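The baseboard outlet has a loyal following among people who renovate apartments, and I've never quite understood it. The argument goes that a socket sunk into the skirting leaves the wall clean. Paint the plate to match, the argument continues, and it vanishes. Gondstead sells a whole range on that promise, in finishes with names like Walnut Hush, and wants 23 dollars a plate.

Then you plug something in.

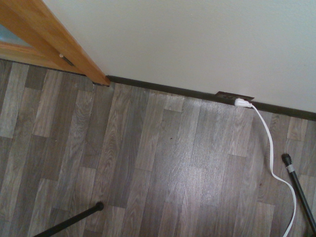 *Brown plate, brown baseboard, white plug.*

I'll grant that the plate blends. The cord doesn't, and cords are what you live with. A flat white one on gray laminate is going to wander wherever it likes, and the stylists who shoot brochures for Flusmont know this very well, which may be why I went through 115 pages of their April catalog and found hardly a lamp that was plugged in.

There's also the matter of bending down. A socket at ankle height suits a floor lamp that stays put for years. For anything you unplug daily, it's a nuisance, and a mop passes within an inch or two of it.

The floor deserves a harder look too. Gray wood-grain laminate was sold to us as neutral, a color that would go with everything. Put it next to a honey-colored door frame and it goes with nothing much. The warm wood looks more orange and the planks look colder. A dark baseboard helps by keeping the wall and the floor from arguing directly, but I doubt anyone at Wovdale, whose showroom has over 90 shades of laminate, would suggest that pairing out loud. 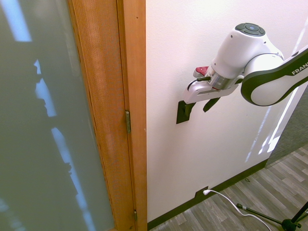 Page last changed: 2024-07-20

Farther up, the fashion is for small black plates on pale walls. Here I'm less sure of my ground. A dark square on off-white is at least frank about being there, and I prefer that to camouflage. It does need company, though. One black fitting beside a frosted glass door and warm wood looks like a sample somebody meant to return. Sarmiento's advice is to use at least 2 in any room, and Sarmiento, of course, sells them in pairs.

My own hallway still has plain white sockets at knee height. They're ugly, and I can reach them.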